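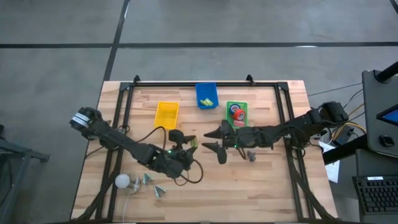

The sorting table at Allard, both arms in, bins along the back.

Harriet Tran
Friday, January

1/ A few of you asked how it's going with the robots at work, and I keep typing half an answer on the bus and losing it, so let me do it properly with a cup of tea. It'll be a long one, sorry. Mute me if you need to.

2/ For anyone new: I run the returns bench at Allard. We take back household bits and bobs that people have ordered and sent back, or that have fallen out of their packets somewhere between the van and us. Tape, bulbs, clips, little plastic things that belong to other plastic things. I've been there eight years and I still get handed objects I can't name.

3/ The boxed stuff is easy, it has a barcode and off it goes. The loose stuff is what eats the day. We get some 2000 loose items in an ordinary week, and in the first week of January it was 3090, which I remember very clearly as I was there until the lights went off on me (they're on a timer, you have to wave).

4/ So last summer Iten, who looks after our equipment, got the go-ahead for a pair of robot arms on a table of their own. A black metal frame, an arm on either side, coloured bins at the far edge. They pick up a loose thing and put it in a bin. When you say it like that it sounds like nothing at all, and when you've done it by hand for a whole shift it sounds like heaven.

5/ I'll admit I was grumpy about it. There are six of us on the bench and we'd all read the same sort of articles. Rashidi asked in the very first meeting whether anyone was losing their job, out loud, with the big boss sitting right there, and I've loved her for it ever since. The answer was no, and then she asked for it in writing, and we got it in writing.

6/ What has changed is the shape of the day. I used to stand. Now I stand for the first part of the morning, then I sit with the list of things the arms weren't sure about and tell the system what they are and where they should go. My knees are delighted. My eyes are less so, and I've had to ask for a better lamp.

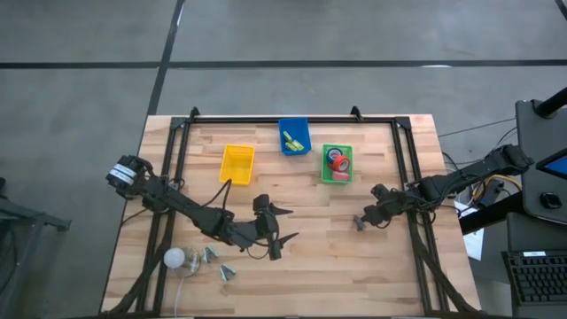 And there's a good deal more talking than there used to be, which surprised me! When everyone had their own crate you put your head down and got on with it. These days we have proper little debates about where things belong. Is a roll of tape stationery or packing? We had never once written that down. Each of us had been doing it our own way for years, quite happily, and the poor stock people downstairs had been sorting it all out again after us.

7/ Iten made us agree the rules as a group before anything went into the system, and it took two long afternoons and a lot of biscuits. I'd recommend it to any workplace, robots or no robots. Rashidi typed them up and the rules now live on a sheet that gets scribbled on most days.

8/ Things I didn't expect to mind: the sound. It's a low whirr and then a pause, and for the first fortnight I looked up at every single pause, thinking something had gone wrong. Usually it hadn't. I've stopped looking up now, and one of the others told me she'd stopped too, so perhaps it just takes a fortnight.

9/ Things I do mind: we were given a target in the autumn that had been worked out from the arms on a good day. A good day is all tape rolls and nothing see-through. Give them a morning of awkward little shapes and it's a different story, and it was us being asked why the number was down. I wrote a rather long email about that (you can imagine) and the target is now looked at over the month, with a note of what sort of stuff came in. Much fairer.

10/ The training was decent, I'll say that for it. Fevideo did a set of short films for us, filmed at our own table with our own bins, and you could stop and start them as you liked. I watched the one on stopping the arms safely more times than I'd care to say. The wrist camera view was my favourite part, you get right down among the bins with the fingers and it all goes whooshing by.

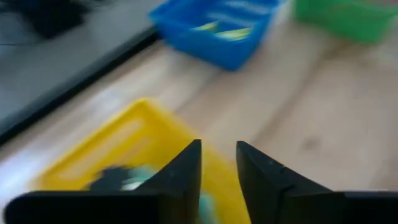

11/ Someone asked whether I feel I'm teaching my replacement. I have thought about it, mostly on Sunday evenings. Some of what I know is going into that system and it won't come out again when I leave. I asked for the people who do the labelling to be moved up a pay band, all six of us, and that's with the managers now. I'll tell you what they say.

12/ If you've got something like this coming to your place, my advice is to ask to be in the room early, even if the meeting looks deadly dull. The height of the chairs, where the stop button goes, who gets blamed for a slow morning – all of it was settled in dull meetings, and we were only at half of them.

13/ Right, tea's gone cold. I've seen the questions about shift patterns and I'll get to those over the weekend, after I've checked with Iten what I'm allowed to say about the night run.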